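## Part 4: Setting up the sorting task (turntable to blue tray)

Right, if you've got this far your simulator loads, the arm wakes up, and you've stopped getting the purple floor. Well done! This part gets you from a bare table to a proper run of the club task, the one we'll all be entering in July. I've written it in the order I do it myself, so if you skip about, keep an eye on the step numbers.

The whole thing lives in the Kilau folder. Open the world called `sort_table` and leave the other one alone for now (it's my half-finished maze and it will crash your machine).

### 4.1 Placing things

1. Load `sort_table` and press Reset twice. The first reset loads the furniture, the second one settles it.
2. Check that the arm's base plate is flat on its mounting. If one corner has sunk in, reset again before you do anything else.
3. Put the turntable in front of the arm. The control box should be on the outside of the rim, well clear of the arm's elbow.
4. Put the blue tray down beside the turntable. It doesn't need to be dead straight -- a bit of an angle is fine, and the judges will turn it on purpose anyway.
5. Drop in the cups. Orange ones are the ones you want, grey ones are there to get in your way.

**Note:** don't line the cups up nicely. I did this for weeks and my program was brilliant at nicely lined up cups and hopeless at everything else. Use the Scatter button and live with what it gives you.

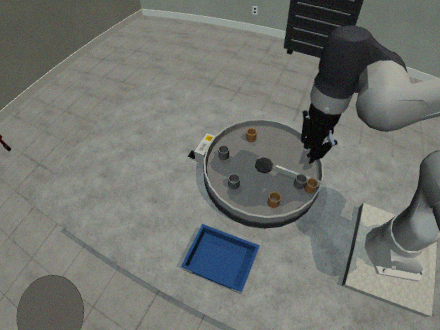

6. Save the layout under your own initials. The shared layouts get wiped whenever I update the folder, and I will forget to warn you.

**Caution:** if Scatter puts two cups so close that the fingers can't get down between them, that still counts as a fair layout. Your program has to cope, either by coming in from another side or by waiting for the turntable to bring them round to a better angle. Please don't nudge them apart by hand and then send me your score!

### 4.2 Picking your view

There are several cameras in the world and you can flick between them with the number keys. I use the long one from the near end of the table for watching whole runs, and the close one for working out why a grab went wrong.

7. Press 2 for the long view.
8. Turn the grain setting down if your laptop is struggling. It makes no difference to the scoring.
9. Leave the shadows on. I know they slow things down, but the colour check has to work with shadows across the cups, so you may as well find out early.

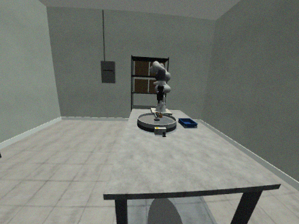
10. With the view set, type `home` in the command box and wait for the arm to stop. Every run starts from home, even the practice ones.
11. Set the turntable speed to 9 to begin with. The competition speed is 16, and you'll want to work up to it.
12. Set the time limit to 100 seconds. You can make it longer while you're learning, just remember to put it back.

### 4.3 Your first grab

Now the fun bit. Open `grab.txt` from the Truvton starter pack and have a read before you run it. It's short, and I've put comments all the way through.

13. Change `target` to `orange`. It comes set to `any`, which will cheerfully collect the grey ones too and lose you points.
14. Change `approach_height` to 24. Any lower and you'll clip the rim on the way across.
15. Run it once at half speed and watch the wrist. The gripper should be pointing straight down before it starts to drop. If it's still turning, add a short wait.
16. Let the arm carry on over to the tray, go down, and open the fingers.

**Note:** go down properly before you let go! Half the messages I get are from people dropping from a height and then wondering where their cup has rolled off to. Lower until the tips are inside the tray walls, pause, open, pause again, then lift. The second pause feels silly and saves you a lot of grief.
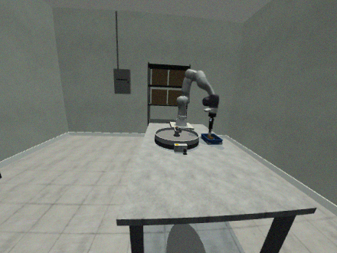 *Alexiou*

17. Once a single grab works, put the whole lot inside the loop at the bottom of the file. Take the hash off the front of the line that says `repeat` and you're away.
18. Do a full run without touching anything. I find it helps to sit on my hands.
19. Look at the score panel. You get points for each orange cup in the tray, you lose points for a grey one, and a knocked-over cup scores nothing either way.

**Caution:** the loop doesn't stop by itself when the oranges run out. It keeps looking until the clock does. If you want it to go home early (there's a small bonus for that) you'll need to write that check yourself, and I'm not giving you the answer because it's the best part of the exercise.

### 4.4 If it goes wrong

- **The arm stops halfway and won't move.** You've asked for somewhere it can't reach. Type `home`, then move the tray a bit nearer.
- **The gripper closes on thin air.** Your timing is off for the turntable speed. Go back to 9 and check step 11 -- it's nearly always step 11.
- **It ignores an orange cup completely.** Probably a shadow. Widen the colour range a little at a time, and test against the grey ones after each change.
- **The score says zero after a good run.** You've got the old scorer. Fetch the Vestach update from the club page and run it again.
- **Everything flies into the air.** Two objects are overlapping. It's very funny the first time. Reset twice.

I tidied this section on 1/30/21 after the last club night, so if your printed copy has the tray step before the turntable step, bin it and use this one. Comments from people who've tried it are going in underneath, as usual.

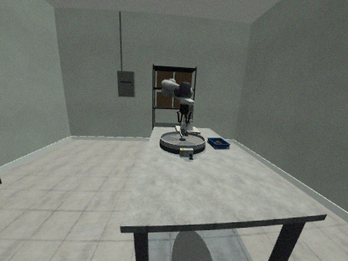 **Comment from a member:** I got stuck on step 17 for ages before spotting that the loop needs to go back to home each time round, or the second grab starts from wherever the first one finished. Could you put that in? Also 16 is really fast! I'm happy at 9 for now, and I've managed two clean runs in a row at that speed, but the moment I turn it up the fingers arrive late.

Good point about going home, and I'll add it as 17a. For the lateness, try aiming a little ahead of the cup, in the direction the table is turning, and raise the speed one notch at a time. Save a copy of your file at each speed that works so you've got something to go back to. Part 5 covers aiming ahead in more detail, once I've finished writing it.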